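Setting Up the Play Kitchen -- speaker notes
Sidra Talpur
Thursday, April 7, 2022
14 shares | 3 comments

Opening. Say who I am, keep it short. I look after the toy rooms at Gistport, two rooms for under-fives and one for the older ones. The play kitchen is in the smaller room. It gets used more than anything else we own except the sand tray.

Ask for hands: who has a play kitchen at their site? Who put it away at some point because it was a mess? Leave a second for people to look around.

The talk is about how the kitchen is set out at the start of a session. I'm not covering how to buy one. If someone asks about brands, take it at the break.

Part one. What we used to do.

We had everything out. Over the years people gave us tea sets, plastic pizza, cash registers, a blender. When we sorted it all in December we had 221 loose pieces. That was for one counter and one sink. Children tipped the bins out, stood in the pile, and left. Tidying up took longer than the playing did.

Read the line from the room diary: "Kitchen emptied onto floor by 9:15. Back in bins by 9:40. Emptied again."

Be fair to the old setup. Some children liked tipping, and they still need something to tip. We gave them a bin of wooden blocks near the door.

Part two. What we took out.

Anything with a battery. Anything broken or missing its other half. Doubles of food -- we had a lot of bananas. The pizza stayed in the closet and comes out on Fridays because two children asked for it by name.

We ended up with 55 pieces in use, and not all of those are out on one day. The rest went to Morsy, the toy library across town, or in the trash.

Pause here. Someone always asks whether the children noticed. A few did, for a day or so.

Part three. Where things go.

Main rule at our place: a child should be able to see what there is without opening anything. Cupboards are fine for the big pots. Utensils need to hang.

We tried a jar for the spoons first. The jar got carried off and filled with other things. Hooks worked better. Hang them low. The adult who puts up the hooks should kneel down to do it. I put ours up standing and had to move them the next week.

Leave space between one utensil and the next. If they touch, small hands pull down both.

Keep the counter mostly bare. One pot on the stove, with one thing in it. A pot with a vegetable in it gets a child started quicker than an empty pot does, at least with our two-year-olds. The older ones will take it out and put in whatever they want.

Sink stays empty at the start. We don't use water indoors. If your floor can take it, good for you.

Put up the slide now and let them look before talking.
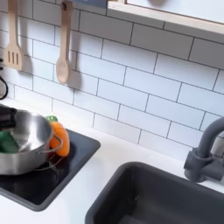 Seung-woo Bae asked at this point whether hanging the utensils over the counter meant the smaller children had to lean across the stove to reach them, and said his group had moved their hooks to the side panel for that reason. Good point, and I've kept it in the notes. Check the reach with your shortest child. If they have to climb, move the hooks.

Other things to mention while the slide is up:

Wooden spoons are worth having. They're quieter than metal against a pot, and you can sand them when the edges get rough. Tile behind a counter wipes clean. A painted board does too, if it's gloss paint.

Play food: change it once a week, not every day. Children come back the next morning looking for what they were cooking with.

Part four. Tidying up.

Start it five minutes earlier than you think you need to. Give each child one job. "Hang up the spoon" works. "Clean the kitchen" doesn't get you anywhere with a three-year-old.

We stuck paper outlines behind the hooks for the first month. They got picked off and we didn't replace them.

Costs, if asked. We had a budget of $90 and spent it on hooks, screws, sandpaper and two new pots. The kitchen itself we already had.

Questions. Likely ones:
-- Do you have real pans? Yes, small ones, no lids.
-- What about sharing? With one pot you do get arguments. We keep a second pot in the cupboard and bring it out when we need it.
-- How often do you wash it all? Food and utensils every Friday after pickup.

Finish by passing around the sheet with our shelf list. Collect the sign-in pages before people go for coffee.

3 comments | Share these notes
Contact Gistport | Copyright 2022 | Back to top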